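Home Browse Ask Members Log in

Cluvstead Community Help > Home & Hobbies

How do you keep small bits sorted without going mad?

Posted by Mirjana Petek

Hi all. I've inherited my uncle's button and bead collection and it's more than 584 pieces at last count (I gave up when the cat joined in). Right now it's all in biscuit tins. I want to sort it on a light-coloured surface so I can see the darker ones properly, and then put everything into something with lids.

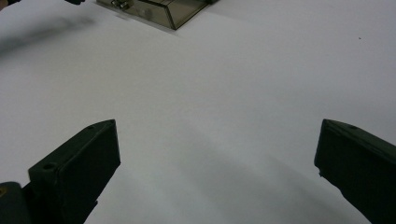

My trouble is I start by colour, then get distracted by size, then I've got 9 little piles and dinner's due. Is there an order that works? And are those plastic boxes with the little sections any good, or do the beads creep under the dividers? I don't want to spend a fortune, my budget is $200 for the lot, labels included.

Velimir Trajkovski

Size first, always. I did my mum's sewing stuff over December and colour was a disaster because half of it changed colour once I moved to the kitchen light! Do size, box it, then come back another night and do colour inside each size. Two short goes beat one long one.

On the boxes, check whether the dividers are moulded in or slide out. The slide-out ones are handy but seed beads will absolutely get underneath. I keep buttons in those and anything tiny in screw-top jars. See-through lids are worth it too, even the tinted ones, you get a fair idea of what's in there without opening the lot.

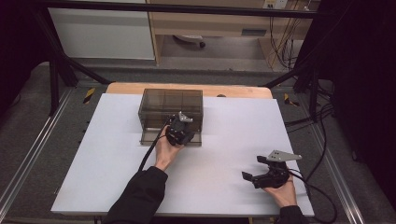
Smoky-brown plastic box on a white board

Also put a tea towel down if your table's slippery. Beads roll for miles.

Ermira Softić

just use ice cube trays lol. worked for me till I moved house

Maximiliano Ocampo

Agree with Velimir on size. I'd only add, take out anything with metal in it before you box it up. I had some old brass buttons go green and the mess got on the neighbours. And write the labels last, I did mine first and redid every one.

Last updated: 04/01/2023

Related topics
Getting the musty smell out of old tins
Best glue for shell buttons?
Where to donate craft supplies near Plavari
Rethreading a broken necklace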